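Four Materials on One Table: Stone, Metal, Wood and Glass
Corkmont Science Pages for Young Readers, Sheet 204
Text by Wian Jacobs. Revised August 2019.

A material is the stuff an object is made of. A phone, a food can and a thin wooden stick can all lie on the same tabletop, and each is made from different stuff for different reasons.
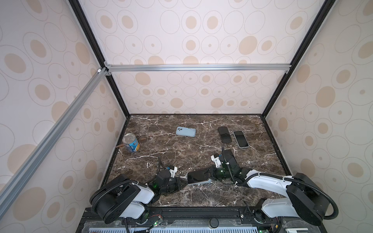 Scientists sort materials by their properties. A property is something you can test or measure. Hardness is a property. So is density, which tells you how much mass is packed into a certain space. "Pretty" is not a property, as two people can look at the same object and disagree.

Stone

Marble starts out as limestone. Limestone forms mostly on the sea floor, from shells and other remains that are pressed together. When it is buried deep underground, heat and pressure change its crystals. They grow and lock together, and the result is marble.

Pure marble is white. Brown, gray, green and black marble contain other minerals, such as clay or iron compounds. The pale lines that run through many pieces are called veins. Some veins are cracks that were filled by minerals carried in water.

Marble is hard compared with wood, but a steel knife can scratch it. It also reacts with acid. Lemon juice left on a polished marble counter will leave a dull spot. Heated to 900 degrees Celsius in a kiln, marble gives off carbon dioxide gas and turns into a powdery material called lime.

Many tables that have a marble pattern contain no marble at all. The pattern is printed on a sheet and glued to a board. One test is touch. Real stone usually feels cool, as it carries heat away from your fingers quickly. A printed sheet on a board feels closer to room temperature. Both are at the same temperature if they have been in the same room all day — your fingers sense how fast heat leaves them.

Metal

People say "tin can," but most food cans contain very little tin. They are steel with a thin coating. The coating may be tin, and there is often a layer of plastic or lacquer on the inside. It keeps the food from touching the steel. Some cans are aluminum, a lighter metal that a magnet does not pick up.

A pull tab is a simple machine called a lever. It works in 2 steps.

Step 1. You lift the ring. The nose of the tab pushes down on the lid next to a groove. The groove is a line where the metal was pressed thinner at the factory. The lid breaks there first.
Step 2. You pull the ring back. The break travels along the groove until the lid comes off.

The cut edge is sharp. Ask an adult to open the can and to take the lid away.

Wood

Wood is made of long, hollow cells. In a living tree they carry water and hold up the trunk. The lines you see in cut wood, called the grain, show which way the cells run.

The grain matters a lot in a thin stick. Sticks are cut so that the grain runs from end to end. A stick like this is hard to pull apart along its length and easy to snap across the middle. If the grain ran the short way, the stick would break when you picked it up.

Most kinds of dry wood float. The hollow cells hold air, which makes the density of the wood lower than the density of water.

Glass

The front of a smartphone is usually glass. The main ingredient of glass is silica, the same compound found in most sand. Ordinary window glass would crack too easily in a phone, so manufacturers treat it. The glass is placed in a bath of hot, melted salt. Small sodium particles leave the surface and larger potassium particles take their places. The surface becomes tightly squeezed, and a squeezed surface resists cracks.

Under the glass are the layers that make the picture. When the screen is off it appears dark, because most of the light that enters is absorbed.

The back of a phone may be glass, metal or plastic. The cameras often sit in a raised part called a camera bump. Lenses need some distance between them and the sensor, and the rest of the phone is thinner than that distance.

Words to know

Density: the amount of mass in a given space.
Grain: the direction of the cells in wood.
Lever: a bar that turns on a fixed point.
Vein: a line of a different mineral running through rock.

Sheet 205 covers paper and cardboard.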